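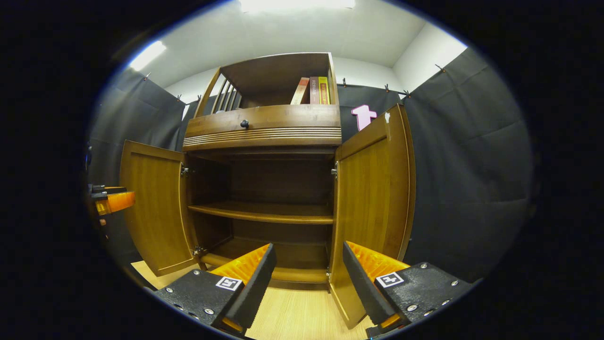
Photo: Jozefína Murín

Aug 8, 2025

There are comics you read on the bus and comics you clear an evening for, and Drendidero is very much the second kind. The third volume arrived in shops this week, all 299 pages of it, and I have already been through it twice (the second time purely for the backgrounds, which reward a slow look and a good lamp).

If you are new to it, the story follows Ďurica, a ferry clerk in the drowned town of Beltilley, who finds that the passenger lists she copies out each night contain people who haven't been born yet. The first volume played this as a mystery. The second turned into a family saga, with a long and very funny wedding in the middle. Volume three is a chase, more or less, and it moves at a tremendous lick – there's a run of pages on the roof of the customs house with hardly a word on them, and I forgot to drink my tea.

Jozefína Murín writes, draws and letters the whole thing herself. She began it as a photocopied pamphlet, 124 copies, stapled at the kitchen table and sold at a November fair where it rained through the roof. "I took most of them home again," she says cheerfully. "They went a bit wavy. People ask me for the wavy ones now."

The lettering deserves a paragraph of its own! Every ferry captain has a different hand, and old Joler, who has lost most of his teeth and all of his patience, speaks in cramped little capitals that lean backwards as though the wind had got at them. Murín tried a computer font for him early on and hated it. "He sounded like a parking notice," she says.

Colour is new this time. The earlier books were black ink on cream paper, and some readers grumbled when the change was announced. I was one of them, and I take it back. She keeps to a narrow range of greens and rusty pinks, and saves a hard, bright yellow for the moments when the lists come true. The first time it appears, on the harbour steps, it made me jump.

A slipcased edition of 700, signed and with a fold-out map of Beltilley, goes on sale in November. The map includes the ferry timetable, and yes, the timetable works. I checked it against all three books, and the only boat that runs late is the one Ďurica misses in chapter two.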